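Ruvstead Food Hall - talk notes
Home | Talks | Recipes | Contact
Search this site Go
Last updated 8 March 2019

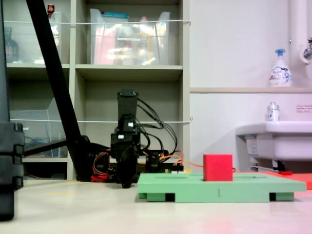
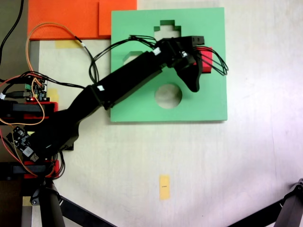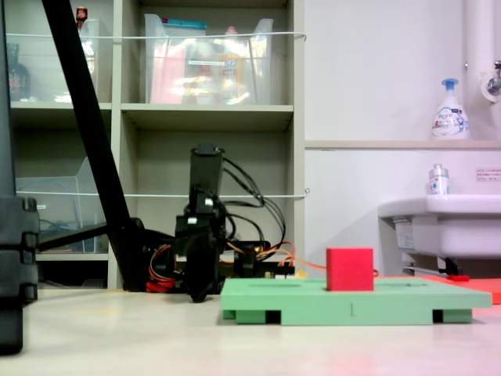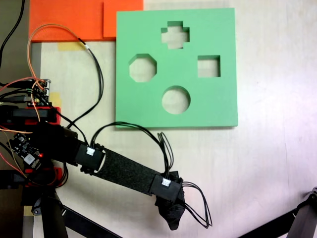

Pickled herring, then. Start with the brine - 500 ml vinegar, 12 peppercorns, sugar to taste. Colour matters on the plate, dill wants to be paler than you think, like the light green board in all four. Joludia jars if teh shop has them. Leave 3 days. Pass samples round, rye bread first. Questions - then tea.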